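September, late evening

Slept badly, then a long day. I want to write down the fault before I forget the order of it.

It started before lunch. The task was the bag with fruit: the arm must go to the zip bag, take the blue slider and pull it along the strip. Yesterday we had no problem with it. Today the arm went out over the table, opened its fingers and stopped. No error on the screen, no sound. The program believed it was still moving, and the counter of steps went on as if all was fine. I waited, because I thought it was only slow. When the counter passed 1000 I pressed the red button. 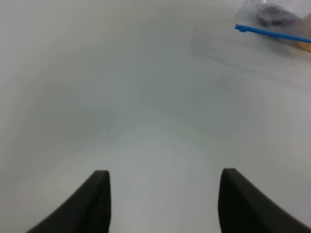 Wrist view. Fingers open, bag still far away at the top right.

Wilma Declercq came over from the Visser side and asked if I had touched the settings. I had not, or I believed I had not. We read the log together. The wrist camera had sent the same picture again and again for 9 seconds, and the program took every copy as a new one. So it did not know where the arm was. This is what frightens me a little -- a robot which stands still is harmless, but the arm could also have continued downwards with an old picture in its head. My hand was near the table at that moment. I had wanted to straighten the bag.

I told this to Wilma and she was not angry, only quiet. Then she said we write it in the safety book, with my hand included, and I did. I was ashamed of my spelling more than of my hand.

After coffee we drove the arm away and cut the power to it. I looked at what we had given it to do.
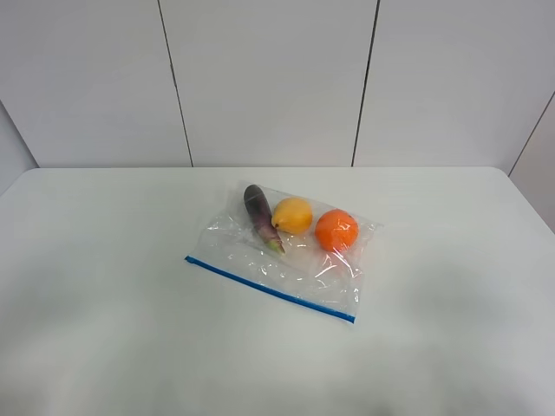 The aubergine, the yellow one and the orange were bought at the shop in Flerkby and I still have not claimed the money back. Must do it this week.

We changed the camera cable for one from the Jelport box. Wilma also put in a rule: if two pictures in a row are exactly the same, the arm must hold and the screen must show red. She pulled the cable out on purpose to test it, and it went red. But I am not fully convinced the cable was guilty. The old one works when I bend it by hand.

Tomorrow I call Detby about the camera. And no hands over the table while the power is on, also not for a second.

Rain on the way home, and I had forgotten to buy bread.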